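The call came at twenty past six in the morning, which in my line of work means something has fallen over. I was still in my socks. Veerle Claeys was on the other end, and Veerle never says hello when it's bad, she just starts in the middle.

"It's holding it," she said. "It won't put it down."

"Holding what?"

"The box, Anum! The box!"

So I put my coffee in the one mug with a lid and drove over to Hastetti. April rain the whole way, and the wipers doing that squeak.

I should say what we had going. Tilutier was the arm's name (Dalibor's idea, he named everything, he named the stapler) and its job was to pick up a wooden box and set it down on a white tabletop. That's it. A kid could do it. We ran it in the simulator all night, 800 tries a night, and in the morning somebody read the log and we all felt like scientists.

When I got in, the lights were off and Veerle was standing in front of the big monitor with her coat on. Dalibor Hubáček was eating a pear.

"Try 63," he said. "Look at the clock on it."

Try 63 had started at eleven the night before. A try takes 20 seconds. This one was past seven hours, and the other 737 were lined up behind it like people at the post office.

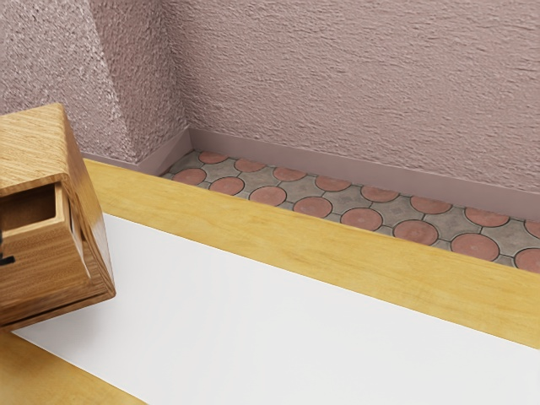 Anum Talpur

I pulled up a chair and we looked at it, the three of us. Pink wall, that awful floor with the red circles that Dalibor had picked out himself and was proud of, and our box, tilted, going nowhere.

"Did you hit stop?" I said.

"Twice," said Veerle.

"And?"

"And it says stopped."

Well, it did say stopped. Green letters, bottom of the screen. And the clock next to it kept right on going – 7:31:08, 7:31:09. I hit stop myself, because you have to, and then I hit it harder, because you have to do that too.

"Pull the plug," said Dalibor.

"It's a simulation. What plug?"

"The one in the wall."

But that was the thing. I'd been so busy being annoyed that it took me a minute to get scared. The same stop button ran the real arm, the one bolted down in the next room, the one Buppha Hemmin was going to be standing beside at 8 o'clock with her sleeves rolled up. Same code. Same green letters. I had signed off on it myself!

I called Buppha. It rang and rang and I thought about her hands, which is a strange thing to think about on the phone.

"I'm parking," she said. "What?"

"Don't go in there."

"In where?"

"Just come to my desk. I'll make you coffee. Don't turn anything on."

She came, dripping, and I showed her. She watched the clock for a while and took Dalibor's other pear.

"So it tells you it stopped," she said, "when you ask it to stop."

"Yes."

"It doesn't check."

"No," I said. "I guess I never asked it to."

She went and got the padlock from her drawer, and I heard it click shut on the breaker next door. Then Veerle finally took her coat off and we opened up the code.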